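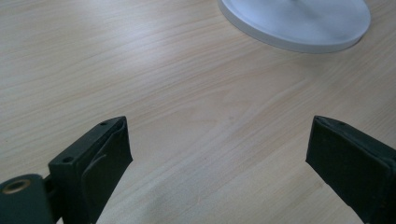 What the Gullodis quote leaves out

I have now read the Gullodis quote five times and I still can't find the table in it.

Some background for anyone who missed my September grumbling. Our little shop in Torres wants a robot that can put kitchen tools away. Before you get the robot, the thinking goes, you get people to do the job with hand-held grippers, a lot, and you use what they recorded to teach the arm. The grippers are cheap next to the arm. So everybody says to start with the grippers, and everybody is very relaxed about what they cost, and I'm the one who has to put it in a spreadsheet.

The quote has 17 lines. Grippers, cables, a license I don't understand, "onboarding" (which is a video call). The grippers look fine to me. They are plastic, mostly, with brass inserts at the joints and dark pads on the inside of the fingers. I don't object to plastic. I do object to paying a metal price for it, and I object more to the pads, which the sales sheet calls "long life" without saying how long a life. I asked. I was told it depends on use. Well, yes. So does a shoe.

Orhun Uysal, who will be using the things more than I will, wanted me to stop writing emails and pick one up. Fair enough. I picked one up. Closing it on empty air over a bare table is very satisfying and tells you nothing about whether to buy it.

A screwdriver was more use.

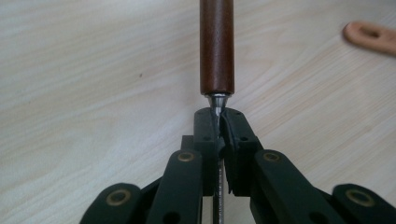

Pads, spares and the Olberg alternative

You can get the jaws to close on the metal collar right under a wooden handle and hold the thing upright, with the shaft going down the channel between the pads. I'll give them that. What I looked at was the edge of the pad where it meets the metal. The right one already looks a bit worn to me. Tamara Bilyk says I'm seeing what I want to see, and she may have a point, but spare pads went into my sheet the same afternoon.

Olberg sells something similar for less. Their pair comes in at $744 with no license line at all, and the spares are listed on the same page as the gripper, with prices, like a normal store. Against that, Celeste Azevedo used Olberg gear at her last job and remembers waiting for parts. I wrote "waiting for parts" in the notes column and have no idea how to turn it into dollars. If you've ever budgeted for this kind of equipment and found a way, please write in.

Then there is Stestach, the software both vendors point you toward. Free for one seat. We have two people who need it on day one. You can see where that's headed, and so can Stestach.

My real complaint is with how these budgets get drawn up. The gripper gets a line, a part number and three decimal places of attention. The things you put in the gripper get "misc." Somebody has to buy the ladle. Somebody has to buy the rack for the ladle, and the wooden spoons, and whatever replaces the wooden spoons.

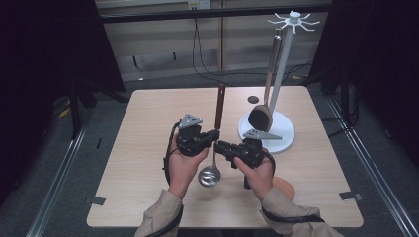 Page 2 of 2

Look at the floor while you're at it. Black cables all over the carpet, and another one trailing past each wrist. There's a stand, there are rails along both sides of the table, there are curtains. A ladle held between two grippers is what ends up in the pitch. I can't find one single line in the Gullodis quote for anything else in that room, and when I mentioned it Benvinda Frade told me most customers "already have a space." I have a space. It has a sink in it.

So, where the sheet stands tonight:

Grippers, one pair. Olberg for now, Gullodis if they drop the license.
Spare pads, two sets, ordered with the grippers.
Table, curtains, something to cover the cables. My own guess, in red.
Kitchen tools and a rack. No longer under misc.
Stestach, second seat. Waiting on a price.
The robot arm. Blank.

Belmiro Louro wants that last row filled in before we order anything. I'd leave it blank until the grippers have had a few months of daily use, and if the pads are shot by then, I'd like that written down somewhere before anyone shows me an arm. He and I are going over it again at 8 tomorrow morning. I'm bringing the quote, with my question marks on it.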